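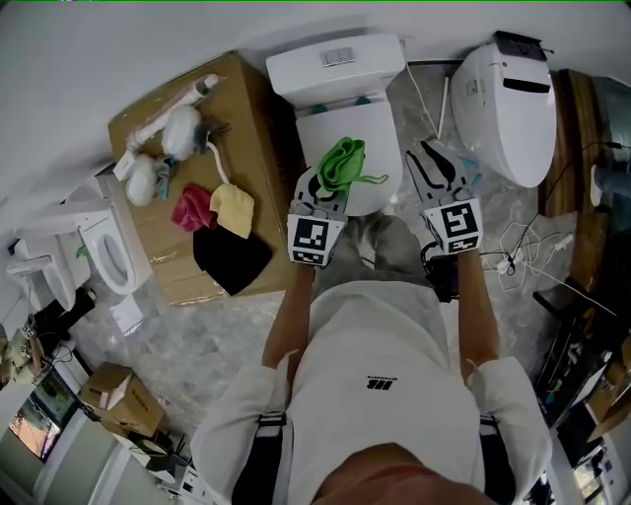
A white toilet with its lid closed, and a green cloth just above it.

Where Does the Water Go When You Flush?

You push the button, there is a big noise, and the water is gone. It takes only a few seconds. But for the water this is the beginning of a long trip, and in this article we will follow it from your bathroom to the river.

The secret is in the bend

Let us start with the toilet itself. Behind the seat there is a tank, and its other name is the cistern. The tank keeps clean water ready for you. When you push the button, a valve at the bottom of the tank opens and all this water falls down into the bowl very fast.

Now comes the clever part. Under the bowl the pipe does not go straight down. It goes up a little and then down again, like the letter S lying on its side. When a lot of water arrives at the same time, it fills the bend completely. The water which is falling on the far side then pulls the rest of the water behind it. This pulling is called a siphon. You hear it at the end, when the toilet makes a sound like somebody finishing a drink with a straw. Some toilets work without a siphon and only push the water over the bend, but they have a bend too.

After the flush, a little water stays in the bend. It works like a door against bad smells. Air from the pipes below cannot pass through the water and come into your bathroom. If a toilet is not used for many months, this water can dry up, and then the room begins to smell.

How does the tank know when to stop?

Inside the tank there is a float. A float is a light thing full of air, and it always stays on top of the water. When the tank is empty, the float is low and the water tap inside is open. The water rises and the float rises with it. When it is high enough, it closes the tap. There is no computer and no battery in it.

Many toilets have two buttons, a small one and a big one. The small one uses less water. Please use it when it is enough!

Down the pipes

From your home the water goes into a pipe under the street. This is the sewer. The water from your shower, your kitchen sink and your washing machine also comes here, so everything is mixed together.

Most sewer pipes go down a little all the way, and the water runs by itself, as a ball rolls on a hill. In flat places this is not possible for a long distance. There the town must build a pumping station, where strong pumps lift the water up so that it can run down again. In our town of Stenari the pumping station is a small brick house near the playground. Maybe you walked past it and thought it was a garage.

The cleaning place

At the end of the sewer is the treatment plant. The plant in Stenari cleans the water of 3000 homes. The work has several steps.

First the water goes through a big metal comb, called a screen. It catches things which should never be in a toilet, for example wipes, cotton swabs and sometimes a toy car.

Then the water moves slowly through a long tank. Sand and small stones are heavy, so they fall to the bottom. Fat is light, and it swims on the top and is taken away.

After this come the smallest workers of the town. They are bacteria, and they eat the dirt that we cannot see. To work well they need air, and for this reason machines blow bubbles into the water day and night.

In the last tank the water rests. The bacteria sink down and the clear water stays above. Now it can go back to the river. It is clean enough for fish, but it is not drinking water.

What may go into the toilet?

Only pee, poop and toilet paper. Toilet paper falls apart quickly in water. A wet wipe does not, even if the package says another thing.

Try it at home

Take two jars with lids and fill them halfway with water. Put one sheet of toilet paper in the first and one wet wipe in the second. Close the jars well and shake each of them while you count to 30. Look at what is left in each jar. Then leave them until the next day and look again.

When you are finished, throw the wipe and the paper into the trash, and wash your hands with soap.

Words to remember
Cistern: the tank with the water for flushing
Siphon: a full bent pipe which pulls water along
Sewer: the big pipes under the street
Screen: the metal comb at the treatment plant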